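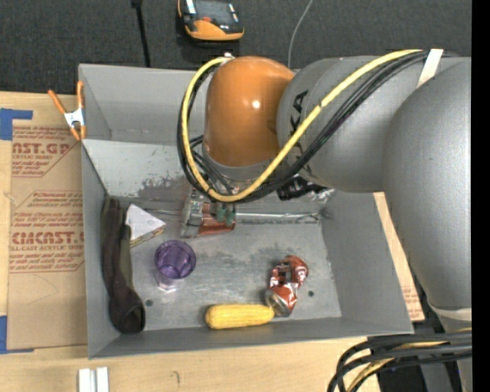 ## Flullari grasp planner, after 30 bins

Quick write-up before I hand the cell over to Hanan. Tested on our own arm and bin, mixed junk, no CAD models loaded. Version from July, not the newer one.

**Setup.** Painless. Driver found the arm first go. Bin calibration took 11 minutes, mostly me reading the wrong page of the manual. You mark the four corners, it fits the walls, done. Clamp on the rim didn't confuse it, which the Asadi one always managed to.

**Perception.** Good on chunky stuff. Corn, fine. Crushed drinks can, fine, even leaning at an angle. Clear purple cup is another matter, the depth map has a hole where the cup should be and the planner happliy proposes grasps on the floor behind it. Fabric gets split into two objects at the folds. Thin rod: seen about half its length, so the grasp centre is always off. Merge threshold helps a bit, docs don't mention it, ask Kianoush.

**Planning.** Best part. 329 picks tried, 314 got a collision-free path without me touching anything. Wall clearance is a single slider. Cable bundle isn't modelled though!! You have to add a fat capsule round the wrist by hand or it will plan straight through your own cabling.

**Tooling.** Replay viewer is lovely. Scrub back, see every candidate grasp with its score. Logs are a mess, one giant file, no timestamps on the controler messages. Export to CSV crashes if the run name has a space in it.

**Support.** Keyvan emailed twice, got a proper answer once.

Would I keep it? Yes for solid objects. For clear plastic I'd still run the Aser segmenter in front and feed the masks in.

Four out of five. Three if you pick cups.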